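How to trace where a forwarded advert came from

Clips and mock adverts get passed along by email, chat and social feeds, usually without the name of whoever made them. The steps below set out a way to find the earliest copy of a commercial and decide whether the company shown in it had anything to do with it. The worked case is a kitchenware spot for the brand Mitano, which reached us as a forwarded file.

Washing up by hand, kitchen sink:

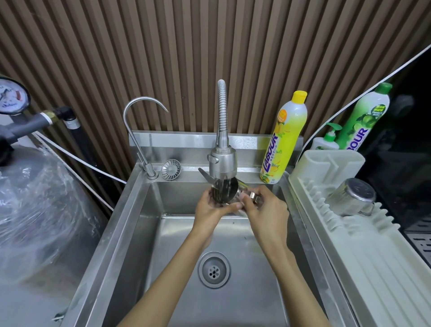
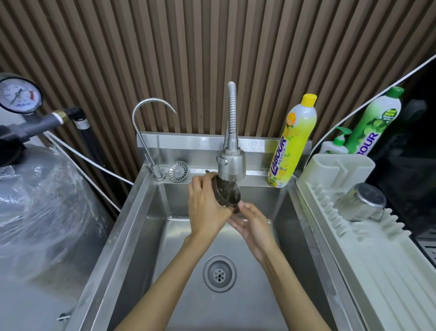
You will need a browser, a text editor and a spreadsheet. Allow an evening for a clip that has been widely shared.

Step 1. Save what you were sent

Keep the file or message exactly as it arrived. Do not rename, crop or convert it. Copy the full message text, including any subject line, into a plain text file. Make a second copy for working on.

Step 2. Write down the fixed details

Note the running time, the wording of any slogan, the spelling of the brand name and any small print at the end. The Mitano spot ran for 48 seconds. Broadcast slots are usually sold in standard lengths, so an odd running time is worth recording, though it proves nothing alone.

Step 3. Search for the exact wording

Put the slogan in quotation marks and search for it. Then search again with the brand name left out. Our first search gave 1,092 results; adding one phrase from the small print brought that down to 522. Most were copies of the same forwarded text.

Step 4. Sort by date, then distrust the dates

Enter each result in the spreadsheet with its address, the date shown and any credit. Sort oldest first. Dates on web pages can be changed by a site move or a new template, so check the oldest entries against a web archive. An archive capture shows that the page existed by that date. It does not show when the page was first put up.

Step 5. Follow the credits

Look for a studio, agency or uploader name in the oldest copies. Three of ours named Ganovine, a small production house, and one linked to its showreel. The showreel listed the spot under "unsold work" – meaning it had been made to win business and was never bought.

Step 6. Ask both sides

Write to the maker and to the company. Keep the questions short:

Did you make or pay for this advert?
Was it ever shown with your permission?
If so, where and when?

Send the link along with the questions. Press offices often answer about a different clip if you only describe it.

Step 7. Record the result

Use one of these labels: commissioned, unsold pitch, parody, unknown. A denial from the company with no reply from the maker should stay at "unknown". We filed the Mitano spot as an unsold pitch, with both replies attached.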